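Visit notes: the Testa manipulation software group, July 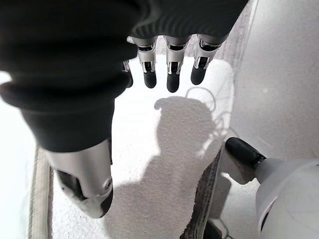
Wrist camera view of the right hand, open above the carpet. Black sleeve at top, thumb at lower left.

I spent a day in July with the Testa group, mainly to look at how their grasp planner and wrist camera perception fit together. Guadalupe Cortés runs the software side and had put 6 hours on the agenda. We used all of them. What follows is in the order we covered it, minus the building tour.

Control stack

The hand controller and the arm controller are separate processes. Finger commands go out as joint targets with a torque limit attached to each one, and the limit travels with the target through every layer. Severino Villanueva, who wrote most of it, said the earlier design kept limits in a configuration file and they spent too long chasing mismatches between the file and the running process. Now a target without a limit is rejected at the interface.

The thumb has its own planner branch. In the open pose there is a wide gap between it and the four fingers, and their pregrasp search starts from that pose and closes the gap in simulation before anything moves. Candidate grasps are scored on contact at the fingertip pads only. Contact on the metal segments counts as a collision. I asked whether this throws away usable power grasps and the answer was yes, for now.

Perception

This was the part I came for. The wrist camera sees the robot's own hand all the time, so self-masking has to run before anything else. They render the hand model from the current joint angles and subtract the result. Rigid parts are handled well. The fabric covering over the back of the hand is harder, as it wrinkles and the model has no wrinkles in it. Visitación Montes showed me the workaround, which is a padded mask for the fabric region, plus a learned segmenter for whatever leaks past the padding. The padding costs them a good part of the upper image. They accept that because grasp targets normally come in lower down.

Carpet causes two problems. Depth on a shaggy white pile is noisy, and the floor plane fit wanders. They fit the plane on smooth floor where any is in view and extend it under the carpet with a fixed offset, set by hand per rug. Shadows are the second problem. A gray shadow on white pile has a clear outline, and the old segmenter would propose it as an object. The current version checks each proposal for height above the plane and drops the flat ones.

The height check has an obvious hole in it: thin things lying on the floor get dropped too. A pale cable on white carpet is close to the worst case, with low contrast and almost no height. Montes is testing a separate detector for long thin shapes. Its training set is 1040 labeled views, which she considers small. I saw results on recorded data only. Recall looked decent on dark cables and poor on pale ones. Her detector also fires on carpet edges and woven borders, and she had not settled on a filter for that.

Planning and the robot's own body

Legs and knees can come into the wrist view when the arm reaches low. The arm planner treats the whole body as one collision model, but the perception mask originally covered only the hand. Both now read from the same model file, published by a service they call Skesham. If the model version differs between two processes, motion is disabled until they agree. I liked this more than anything else I saw that day.

Tooling

Logs are replayed through Broven, their in-house viewer. It lines up camera images, joint states and planner decisions on one time axis, and you can step through a rejected grasp and read the score terms. It keeps up to 14 days of recordings on local disk before moving them to the archive. The interface is plain and quick. Search is weak. I could filter by task name but not by reason for rejection, and that was the first thing I wanted to do.

Regression tests run nightly on 16 recorded sequences. None has a cable in it yet.

Open items

Ask Cortés for the interface spec with the torque limit fields.
Send Montes our thin object labels, if Ainhoa Cordero agrees to release them.
Find out whether the plane offset could be estimated from fingertip contact. Villanueva thought so but had not tried it.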